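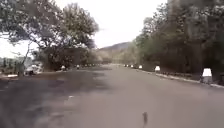 ¿Por qué una cadena de comida rápida le cambia el nombre a un producto que ya se vende bien? Casi siempre para salir en prensa sin pagar espacio, y a veces para poder subir el precio sin que el cliente compare con el ticket del mes anterior.

TEMA 4. NAMING Y RENAMING EN RESTAURACIÓN RÁPIDA
Apuntes de clase, versión sin revisar. Lo del examen va marcado con (EX).

4.1 Vocabulario mínimo

Naming: poner nombre a algo nuevo. Renaming: cambiar el que hay. Rebranding es más amplio (logo, uniformes, tono, local). No usarlos como sinónimos en la práctica, que el año pasado medio grupo lo hizo.

Nombre descriptivo: dice lo que es. "Doble con queso". Fácil de pedir, imposible de registrar en la mayoría de casos.
Nombre evocador: sugiere algo. Se registra mejor, pero hay que explicarlo al principio, en carta y en caja.
Nombre arbitrario: palabra que no tiene relación con el producto. Caro de implantar. Si cuaja, es el que mejor aguanta.
Nombre inventado: ni siquiera es palabra. Ojo con la pronunciación. (EX)

Prueba del mostrador: ¿lo puede pedir alguien en voz alta, con ruido, con prisa y sin pasar vergüenza? Si el cliente acaba señalando el panel con el dedo, el nombre no funciona. Volveremos a esto en el caso Brolton.

4.2 Motivos para cambiar un nombre

a) Legales. Conflicto con una marca anterior. Se cambia y punto, no hay estrategia.
b) Expansión. El nombre suena mal o significa otra cosa en el país nuevo.
c) Reposicionamiento. Se quiere otro público u otro precio.
d) Ruido. Cambio temporal, anunciado a bombo y platillo, que se deshace a las pocas semanas.

El d) es el más visible y el peor estudiado. Sale barato: unos paneles, un par de vídeos, una nota de prensa. Medir lo que deja ya es otra cosa. Muchas menciones, pocas ventas atribuibles. Las agencias enseñan las menciones, claro.

Distinguir entre cambio real y cambio anunciado -- hay campañas donde no se cambia nada en los locales y sólo existe el comunicado. El franquiciado se entera por la tele. Mal asunto.

4.3 Caso 1: Brolton

Cadena de hamburguesas, 182 locales, casi todo franquicia. Producto estrella: la Clásica. En diciembre deciden que pase a llamarse "Horobets", nombre inventado, pensado para una campaña de invierno con envase propio.

Qué hicieron bien:
- El panel mantuvo la foto y la posición. El cliente la encontraba igual.
- Formación a personal de caja antes del lanzamiento, con guion de dos frases.
- Aceptar las dos palabras en caja. Si pides "una Clásica" te la ponen, sin corregirte.

Qué hicieron mal:
- Nadie comprobó la h. Unos la aspiraban, otros no. En la app la gente buscaba "orobes", "horovets", "jorobets", y el buscador devolvía cero resultados.
- El ticket imprimía el nombre viejo. Reclamaciones en los primeros días por "me han cobrado otra cosa".
- Subida de precio el mismo día. Se podía haber hecho antes o después, pero el mismo día parece lo que parece.

Recuento interno: 885 consultas al servicio de atención en el primer mes, y de ellas 838 eran sobre el nombre o el ticket. Las 47 restantes, alérgenos y horarios. Es decir que el producto en sí no dio ningún problema, era la misma hamburguesa.

Volvieron a Clásica en marzo. Horobets se quedó como nombre de una salsa y ahí va bien. Esto es bastante frecuente: el nombre fallido se recicla hacia abajo, a un complemento o a un postre, donde el riesgo es menor.

Pregunta para casa: ¿habría cambiado algo si el nombre nuevo fuera evocador y no inventado? Media página, no más.

4.4 Caso 2: Drinari

Aquí no se toca el producto sino la mascota. Drinari, pollo frito, público familiar. La mascota llevaba muchos años con el mismo nombre que la cadena y decidieron separarlos: la mascota pasa a ser Prinar.

Lógica: si la mascota envejece mal, no arrastra a la marca. Argumento razonable sobre el papel. Permite también licenciar el personaje (juguetes, cuadernos) sin ceder el nombre comercial. (EX)

Problema: Prinar y Drinari se parecen demasiado. En los grupos de prueba, los niños no notaron el cambio y los padres pensaron que era una errata. O sea, se pagó un cambio que no se percibió. Se discutió en clase si eso es un fracaso o justo lo que se buscaba, porque jurídicamente la separación ya estaba hecha. No hubo acuerdo.

Apuntar: mascota = activo con vida propia. Tiene registro aparte, manual aparte y calendario aparte. Cambiarle el nombre genera más reacción emocional que cambiar un menú entero. La gente escribe cartas por una mascota. Por unas patatas, menos.

4.5 Esquema de trabajo para la práctica

Por grupos. Elegid una cadena (que no sea ninguna de las dos de arriba) y un producto o personaje.

1. Diagnóstico del nombre actual. Tipo, antiguedad, problemas.
2. Motivo del cambio, de los cuatro de 4.2. Sólo uno. Si ponéis tres es que no tenéis ninguno.
3. Lista de 9 candidatos. Con búsqueda de marcas registradas hecha, aunque sea básica.
4. Prueba del mostrador con gente de fuera del grupo. Apuntad literalmente lo que dicen, errores incluidos.
5. Plan de implantación: panel, ticket, app, caja, reparto a domicilio. El reparto se olvida siempre y es donde el nombre se lee sin foto al lado.
6. Plan de vuelta atrás. Cuánto cuesta deshacerlo y quien lo decide.

El punto 6 cuenta igual que los demás.

4.6 Notas sueltas

Sobre la nota de prensa: titular con el nombre nuevo Y el viejo. Si sólo va el nuevo no se entiende la noticia. Primer párrafo, fecha de entrada y si es temporal o no. La ambigüedad da clics pero el franquiciado lo paga en el mostrador.

Cambio de nombre en broma: funciona si la broma se pilla en el primer segundo. Si hay que aclararla después con un comunicado, ya son dos noticias y la segunda es mala.

Mayúsculas en todo el nombre: desaconsejado. Los medios lo escriben como quieren y la app acaba con tres versiones.

Traducciones: pedir siempre lectura en voz alta a un nativo, no sólo consulta por escrito. Lo de la h otra vez.

Para el próximo día: leer el tema 5 (precios y tamaños, lo de mediano/grande) y traer una carta de algún local, en papel o en pdf. Las prácticas se entregan por el campus virtual antes de las 14:00, un solo archivo por grupo y con los nombres en la primera pagina.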